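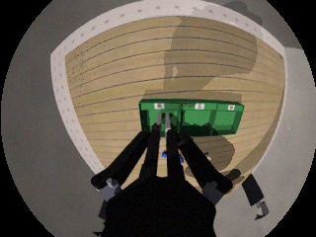

Clear the table every night and in the morning you will have a clear head, wrote Chukwuemeka Amadi under my last column, and many readers agreed with him. I have thought about this sentence during the holidays and I still cannot accept it. I want to explain why, with respect, and also to say something in favor of the table that is left as it was.

By Noelia Valcárcel
11 Jan 2026

The rule is old and I know it well. My grandmother had it, in a house on Guzmán street where the same table was for bread, for ironing, for homework and for the accounts. When the food came, the rest had to go. It was a just rule in that house, as we were many and the table was one. But I notice that the rule has survived the reason. Now I hear it from people who live as a couple in an apartment with a kitchen table, a desk and a low table in front of the sofa, and all of these must be bare at ten in the evening, as if an inspector would arrive.

What do we lose when we clear everything? First we lose the place where we stopped. A person who sews knows this better than a person who writes. The pieces lie in an order which has a meaning, this sleeve before that one, the pins pointing to the side where the cloth must be turned. If you put it all in a box, the pieces are safe and the order is gone. The next evening you spend the first half hour to build again what you had, and if you have only one hour, you will not begin. Hường Mạch told me that she did not finish any dress in the years when she was tidy. I believe her. I have a translation of my own, 38 pages, which I packed and unpacked until I hated it.

On a computer we understand this at once. We do not close all the windows at night. We want the machine to remember for us the line where we were, and we are angry when an update takes it away. With wood and paper we have accepted the contrary, and we call it discipline.
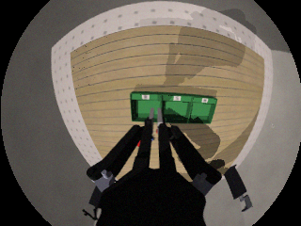 Pale border, tan slats.

I will be fair with the other side. There are good arguments for the bare table and I have heard them from serious people. Khang Tạ wrote me a long letter in which he says that a job left in sight is a job that continues to ask. You eat your soup and it asks. You speak with your daughter and it asks. He is a bookkeeper working at home, and for him the closed drawer is the only door of his office. I have no answer to this, except that his case is paid work, and paid work needs a wall around it. I would also put it in a drawer. The things I defend are the other ones – the puzzle, the model boat, the stamps, the letter to a friend that needs four evenings. These do not ask in the same manner. They wait, and I find that a thing which waits for me is good company in a room.

There is also the argument of dust, and the argument of the cat. Both are true.

The argument that I respect the least is the one of visitors. We clear the table so that somebody who comes twice in a year will think that we live without doing anything. I have visited such homes. I sit with my coffee, I look for something to ask, and there is nothing to ask about. In the home of Lợi Lại there was always an old radio in pieces at one end of the table, and we ate at the other end, and I learned more about him from that radio than from his conversation. He did not excuse himself for it. He pushed the screws a little to the left and put down the plate.
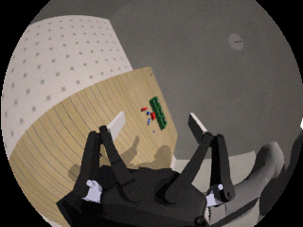
The tabletop, in light wood.

Shops have made the matter worse, in my opinion. In May I went to Mimero to buy a table, with the intention to spend 500 and not more. The young man was very kind. He showed me a model that folds, a model that goes up into the wall, and a model with a cover so that one can hide everything in a few seconds. When I asked for a large table that only stays where it is, he had to go and look in the back. I understand that apartments in Lalari are becoming smaller and that people must use the space well. But a table that disappears teaches you to do only the things that can disappear. Nobody begins a map of the world on a surface that must be vertical before dinner.

I bought a used one in the end, from a widow, and it was too long for the room. It is still too long for the room. One end of it is for eating and the other end I do not discuss with anybody.

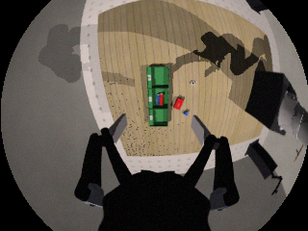 Some readers will say that the solution is furniture for storing, and that with enough shelves and boxes each unfinished thing can have its own place away from the table. I have tried it, and I have nothing against shelves. A shelf is very good for things that are finished, like a book, which is complete also when it is closed. For the rest it is a poor bed. Look at the green bookshelf on its back on the table, with the blue item and the red one pressed close together in the middle compartment. Each compartment has its borders and says how large a thing may be. A letter in the middle of its writing, with the dictionary open on one side and the old letter on the other, does not have such a shape. It needs to lie down and to spread its arms.

So what do I propose? I do not ask that all the tables of the country should be left in disorder, and I do not want to eat among glue. I ask for one surface in each home, even a small one, which is outside of the rule. It should be agreed between the people who live there, the children included. What is on it may stay on it until the person who put it there decides that it is finished, or decides, with some sadness, that it never will be. The others may look. They may dust, if they can do it without moving anything, and I have met two persons in my life who can.

The children are for me the strongest reason. We tell them the whole day to concentrate and to finish what they begin, and in the evening we make them break the castle and put it in the bag. Then we are surprised that they prefer the game on the screen, where the castle is still standing the next day. When my nephew was small he cried each evening at this moment and we thought that he was tired. I think now that he had an opinion and that it was a correct one.

Mr. Amadi and I will probably not agree, and I thank him anyway for the sentence. He can reply in the next number of Zanel, if the editor allows it. I will read his answer at the far end of my table, after I move nothing.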